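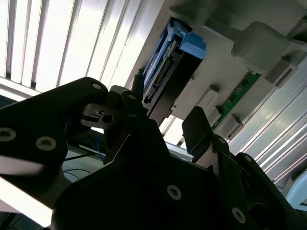

**3.2 Uptake and missed second doses.** Hepatitis B vaccination at the three walk-in sites (Gronda, Eder, Soder) ran on a two-dose schedule, second dose due at 30 days. Invitations went out by text message and by letter. 2,023 adults invited, 795 came for dose one. Uptake was highest at Gronda, which also had the longest hours. Surface cleaning between clients followed the same sheet at all sites; the sheet covers flat tops well and fasteners poorly. Countersunk hex screws, such as those in the matte black plates in Figure 1, leave a small recess a flat wipe can pass over. We did not swab, so nothing more on cleaning in this section.

Of those with a first dose, 600 had the second on record when the data were closed in December. The rest are counted as missed. Some probably had it elsewhere (the Dratville hospital keeps its own register, no link to ours), so the completion figure is a floor. We tried matching by date of birth and zip code, gave up, too many blanks in the zip field.

Reasons for missing, where given: work shifts, moved away, forgot, sore arm after the first. "Thought one was enough" came up at all three sites. The text reminder said "your next visit" and did not mention a dose, wich may explain part of this. Wording was changed late in the study, too late to compare before and after.

Eder is a special case. Open Thursday evening only for the first part of the study, then mornings as well. Second-dose returns there cannot be read the same way as the other two sites, and we report them separately in the supplement. Pooled figures above do include Eder.

Testing before vaccination was offered, not required. People who already knew they were immune were asked to decline the invitation; we do not know how many simply ignored it. That makes the denominator too large by an unknown amount. Same problem in the earlier pilot.

Cost per completed course not calculated here. Staff time was logged by the half day at Soder and by the hour at Gronda, and the two logs dont convert cleanly. Vaccine waste was low at all sites, going by the fridge sheets, though the Soder sheets for the first weeks are missing.

Side effects: as expected, mostly arm pain and tiredness. No serious events reported to the study team. Follow-up was by phone, one attempt, so mild effects are likely under-counted. Antibody levels were not checked after the second dose, see Limitations.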